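Why Do Songs Get Stuck in Your Head?

Have you ever woken up on a Monday with a song already playing inside your head, before you've even found your socks?

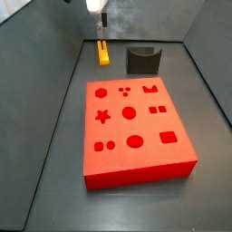 It happens to almost everybody, grown-ups too, and it even has a funny name. People call it an earworm (don't worry, there's no real worm!). Usually it isn't the whole song that gets stuck, just one little piece that goes around and around, and very often that piece is the chorus.

The chorus is the part of a song that keeps coming back with the same tune and mostly the same words. The verses are in between, and they tell you the story. By the time you've heard a chorus 2 or 3 times, your brain has started to guess what comes next, and brains do love guessing right.

Songwriters know this very well. They work hard on something called a hook, a short bit of music that grabs your ear the way a coat hook grabs your coat. A hook might be a few words, or a drumbeat, or somebody singing "na na na" with no real words at all.

Lungile Lekota writes songs for a pop band called Dornard, and she told us that she once tried 7 different endings for a single line before she found one she liked. "I sing it while I'm washing the dishes," she says. "If I'm still singing it when the dishes are dry, I keep it."

Would you like to make a hook of your own? Pick a short sentence you say all the time, like "Where did I put my shoes?" Say it out loud and clap along. Now let your voice go up on one word and down on another, and sing it again, a bit faster if you like. Teach it to someone at home, and then listen at breakfast to find out if they're humming it!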